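Clastasmont Rental Housing Renewal: progress report to the Manalo Fund
Reporting period ending October. Prepared by Antigoni Lambrakis, project manager, Pirnen Housing
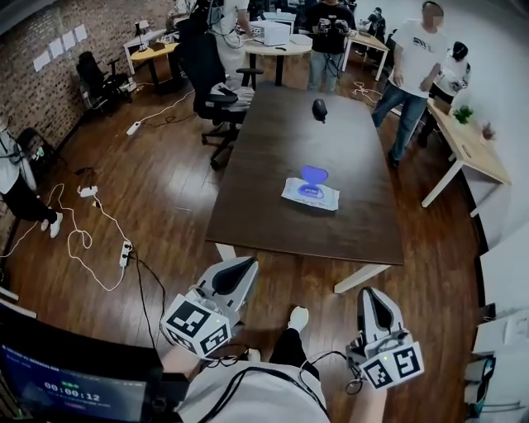

1. Status

The grant covers the refurbishment and re-letting of 12 one- and two-bedroom units at the Clastasmont building. At the close of the period, 10 units have passed final inspection and 6 of those are tenanted. The remaining 2 units are still in construction. The project is within its approved budget but behind the schedule attached to the funding agreement.

2. Works

Kitchen and bathroom replacement is complete in all inspected units. Flooring went down after the plumbing sign-off, as required by the revised sequence agreed with the Fund in the spring. Balcony membranes on the south side were renewed at the same time as the door thresholds, which avoided a second scaffold hire.

The two outstanding units are both on the ground floor. When the old bath was lifted in the first, the contractor, Cinby, found decayed subfloor extending under the party wall into the second. The joists were tested and three need replacement. Engineering drawings have been issued and the building permit amendment has been lodged. Cinby will not reprice the interior finishes, only the structural portion, and the quote is attached as Schedule B.

Colour selection for the common hallway was deferred until the fire door order is confirmed. The supplier has changed the standard door finish and we do not want to paint twice.

3. Letting

Rents were set by the method in the funding agreement and have not been adjusted. Shafiq Karunaratne handles viewings and application checks from the site office. Enquiries have been steady for the one-bedroom units and slower for the two-bedroom units on the top floor, where there is no lift access. We have changed the listing text to state the number of stairs, and unsuitable viewings have dropped as a result.

Four inspected units remain vacant. Applications have been approved for part of this group, with leases to be signed once the utility accounts are moved out of the contractor's name. That transfer has taken longer than it should have. Pendo Swai is now following it up directly with the provider.

4. Expenditure

Construction spending is tracking under the approved line, mainly on appliances, which were bought in one order. The contingency has not been drawn on to date. The joist work will be its first use and will leave a balance. Letting costs are slightly over because the listings ran longer than planned — the overrun is being met from Pirnen's own operating budget and is not claimed here.

5. Matters for decision

We request an extension of the completion milestone for the two ground-floor units, and approval to charge the structural work in Schedule B to contingency. No increase to the grant is sought.

Precious Castillo has asked whether the Fund wants the energy rating certificates as each unit is finished or as a single package. Either is workable. Please advise.

6. Next period

Joist replacement, reinspection and finishes in the ground-floor units
Utility transfer and lease signing for approved applicants
Fire door delivery, then hallway painting
Defects walk-through of the tenanted units with Renato Panganiban of Cinby

Attachments: Schedule A, unit register. Schedule B, structural quote. Schedule C, expenditure to date.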